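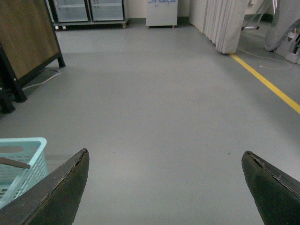
Floor clear-out, round two. The Gulton room gets its big tidy in October and this is the bit of the newsletter where we beg, so stay with us. Last time the middle of the room was the easy part and everything round the sides was murder, and it'll be the same again I reckon. A grey floor shows every bit of fluff. Those slotted plastic baskets, like the aqua-blue one, are what we want everyone using for the first sweep: walk, pick up, drop in, keep walking. Don't stop to sort. Sorting comes later with a cuppa.

Start time is 9 am. Doors open from 8.30 if you want a park near the gate. Done by lunch if enough of us turn up, mid-arvo if not.

What to bring. Gloves, a rag or two, a broom if yours is any good (ours are shocking). Any spare washing baskets or tubs, name on the bottom in texta please. Two went home with the wrong families last year and one never came back. Closed shoes. No thongs, we mean it this time.

The order we're doing it in, learnt the hard way:

Cables first. The white lead on the floor by the wooden board is exactly the sort of thing that grabs a broom head and then grabs you. Unplug at the wall, coil it loosely, bit of masking tape with what it belongs to written on it. Not round your elbow, it kinks them. If you can't work out what it belongs to it goes in the mystery tub and the mystery tub goes to Lereck for the e-waste run.

Then loose stuff off the floor, into baskets. Sticks, dowels, pens, pegs, bits of craft. Long things laid across the top so they dont go through the slots and spear someone on the stairs. One basket per person. When it's full, take it to the verandah and tip it on the tarp.

Then the furniture. Anything on a black metal frame is to be lifted, two people, never dragged. We paid $631 to have the floor patched and recoated after the last dragging and you can still find the marks if you know where to look. Felt pads are on order from Chong Hardware, a pack of 200, so every leg in the place is getting one before it goes back down. Bring a butter knife for scraping the old ones off.

Glass-door cabinet last. Whoever does it needs patience and not much else. Everything out, shelves wiped, doors done with vinegar and water and newspaper. Metal edges with a damp cloth only, no scourers. Please, please don't put things back in just because there's room. If it hasn't been used since last October it goes on the giveaway table.

Giveaway table rules same as ever. Out by the front steps from 11. Take what you like, don't bring more from home to add to it (you know who you are). What's left at 2 goes to the op shop in Semen Street, they've asked for no more jigsaws unless the pieces have been checked.

Floor gets a vacuum, then a mop, one bucket for washing and one for rinsing. Hardly any detergent. A capful. Last year it got half a bottle and we were skating till Christmas. Mop from the cabinet end back toward the door, and then everybody stays OUT for an hour, kids included, dogs included.

Money, quickly. The room budget for the year is $4,000 and we've got $2,000 of it left, which has to do the blinds and the hot water unit. So there's nothing for new storage and that's why we're so keen on getting the stuff we've already got sorted properly. If you've got decent tubs with lids going spare, matching or not, drop them in the week before. Shelving we do not need. Thank you to the three households who offered, but no.

Couple of things people have asked:

Can the kids come? Yes. Basket duty suits them down to the ground, they're closer to it. Under tens not near the cabinet doors.

Can I come for just an hour? Yes, and the first hour is the best one to come for.

Is there food? Sausages from noon, veggie ones on the separate tray. Bring a salad if you're that way inclined. Someone please bring tomato sauce, we had four mustards last time and not a drop of sauce.

What if it rains? Still on. Tarp goes under the verandah roof instead and we all squash up a bit.

Names on the sheet inside the front door, or just reply to this email. Baskets back to thier owners by 3 please.

Recent items
Hot water unit: where we're up to
Verandah steps repainted, mind the edges
Lereck e-waste run, what they will and won't take
Blinds, again
Lost property from the winter lunch
Key safe code has changed, ask before you come down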